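Minutes of the September Meeting
Nimitz Hall Live Music Society
9 September 2023

In the chair: Elsie Rutherford
Present: 30 members, plus two guests from the Savchuk Brass Band
Apologies: as listed on the sign-in sheet

1. Minutes of the last meeting

Read and approved with one correction. The spring blues night was in the main hall and the minutes had it in the bar. Thanks to the member who spotted that!

2. The Viketti tribute night

Elsie opened with the best news we've had all year. The Viketti show sold out, the balcony was full by the second song, and the encore went on so long that the bar staff came out to dance. Net proceeds after the band's fee, sound and printing came to $3,740. There was a long round of applause for the door team, who got everyone in before the opening act finished.

Several members said the sound was the best they had heard in the hall, even from under the balcony, where it usually goes muddy. The house engineer put this down to hanging the speakers higher and turning them in a little. Agreed to mark the new positions with tape so they can be used again.

The band has already asked about coming back. Agreed unanimously to invite them for next year, two nights if they can manage it.

3. Winter season

The booking group brought a draft lineup, and the room got pretty excited about it. Confirmed so far are Staltel (synth pop, full light show, all the early singles in order) and the Savchuk Brass Band playing an evening of soul and Motown covers. Still in talks with a folk-rock duo and a surf band.

The guests from Savchuk talked us through their set and played a short clip from a rehearsal. The horn line on the closing number had people tapping on the tables. They asked for a slightly deeper stage, and we can do that by leaving out the front row of seats.

Question from the floor about whether Staltel's haze machine will set off the alarm. Elsie will check with the hall manager and report back.

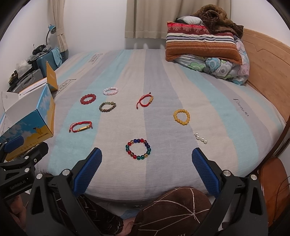

Reading time: 3 min

4. Ticket prices

Good discussion. Some felt we should go up by a couple of dollars across the board, others wanted to keep the cheapest seats where they are so that students keep coming. Motion to hold balcony prices and raise floor seats by $2. Carried, with three against.

Early booking for members will open a week ahead of general sale, same as last season. Phone booking stays. Plenty of our regulars still like to call, and we like hearing from them.

5. Standing room

The hall has agreed to let us clear the floor for Staltel, which opens up 63 standing places at the front. Everybody loved this idea. Seats will stay in along both sides for anyone who wants one, and the ticket page has to make that very clear. Wording to be sent around before sales open.

6. Open stage

Last month's open stage had its biggest crowd yet, some 60 people, and the sign-up sheet filled before the doors were fully open. A father and daughter did a terrific harmony number and have been asked to open for the brass band (they said yes!).

Agreed to start half an hour earlier and keep each act to two songs. The old upright piano needs tuning again. Approved.

7. Any other business

The stage left monitor is buzzing. It will go in for repair before the next show.

A member offered a box of old concert posters from the hall's first years. Gladly accepted, and we would love to see them framed along the stairs.

Reminder that load-in is through the side door only, and vans can't wait in the alley.

8. Next meeting

Same room, usual time. Draft season leaflet to be brought for comments. Meeting closed at 9:10 p.m., and most of us stayed on to hear the rest of the Savchuk rehearsal tape.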